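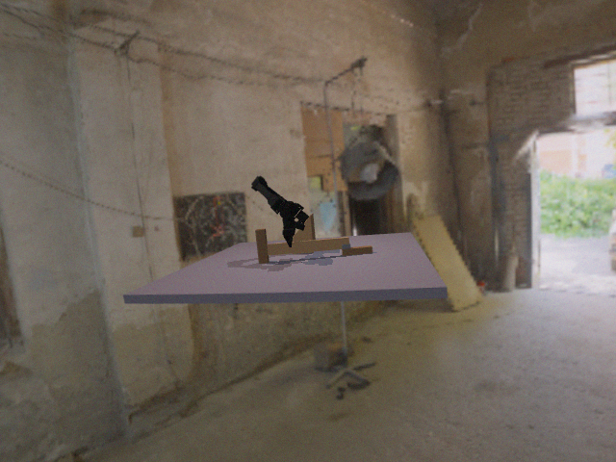
I have wanted to see the inside of a robot learning lab for years, ever since I started fooling around with hobby arms in my garage, so when Sendarach put up a sign-up form for its visitor day on September 30, 2022 I filled it in before I had even checked the bus times. Best afternoon I've had in ages!

The lab is on the second floor, above a place that repairs pianos. I expected a hall full of metal arms. What they have is one long room with desks, a lot of screens, and a small side room where the real arms live. Most of the examples they gather are made in simulation first, and that's the part I got to sit with the longest.

Our group was led by Moushumi Mollah, who runs the collection side of a project they call Brollodus. The idea is easy to say and (as I found out with my own two hands) hard to do. You want a robot to learn how to handle wooden pieces on a table: pick this one up, lay that one flat, fit a bar next to a post. So a person steers a simulated gripper through the job, the computer saves every move along with what the camera would have seen, and that becomes one example. Do it again with the pieces moved around. And again. They call each one a "take."

What surprised me was how much work goes into the places behind the table. In one setup the tabletop just hangs there in an old building with stained plaster, bare brick at the back and a big doorway full of green leaves and daylight. I asked why anyone would bother, when all the work happens in a patch of table you could cover with a newspaper. Moushumi said a learner that has only ever seen one clean white room will pick up on the room. Change the wall and it loses the plot. So they swap in different surroundings, and different light with them, and the person steering gets whatever comes up.

She also showed us that only the gripper gets drawn in some of these setups, no arm behind it, so it floats over the wood like a big black insect. I found that a bit spooky at first and then forgot it within a minute.

Then we got to try! You hold a controller called a Bovus, a fat handle with a trigger for the fingers, and the gripper on the screen goes where your hand goes. My first take was a mess. I came down at a slant, knocked the piece I was after, chased it across the table and ran out of time. The trouble is depth. On a flat screen I kept thinking I was right over a piece when I was still well in front of it. Jhonatan Guzmán, one of the regular operators, told me to stop looking at the fingers and watch the shadows on the table. When the shadow and the finger come together, you're down. That one tip did more for me than all the time I've spent reading forums.

I did 6 takes in all and 2 were good enough to keep. A man next to me, who said he'd never touched a game controller in his life, got a good one on his first go and was very calm about it. I was not calm about mine.

The bad takes don't all get thrown out, by the way. Jhonatan sorts them. If you bump a piece and then recover and finish the job, that take is worth having, and he was quite pleased with one of mine where I fumbled and came back. If you wander about and never finish, it goes in a separate folder. The wall chart by the coffee machine had the running total for this batch of block tasks, 1559 takes, with 123 more waiting to be checked. Checking means somebody watches the whole thing and writes a short line on what was done, in plain words. We each wrote a line for a take that wasn't our own. Mine came back with "which piece?" written next to it, which was fair. I'd put "moves the wood."

After that we saw the side room, where the same jobs get tried on a real arm. It was slower than I'd pictured, and louder. They had a table set up with wooden blocks and a policy trained mostly on the simulated takes, and we all leaned in like it was a penalty kick. It picked up a block, paused, and put it down next to the other one. Big cheer. On the next try it closed on nothing and lifted thin air with great care. Moushumi wrote both down.

A few notes if you want to go. The next visitor day is in February and the form is on their site. Groups are small, so get in early. There's a decent lunch counter called Garcia across the street, and you'll want to eat first because the tour ran well past the time on the sheet (no complaints from me). Wear something with short sleeves or sleeves you can push up, as the strap for the controller goes around your forearm. And ask to see the sorting screen. It wasn't on the tour plan, I only saw it because I hung back with a question, and I could have stayed there another hour.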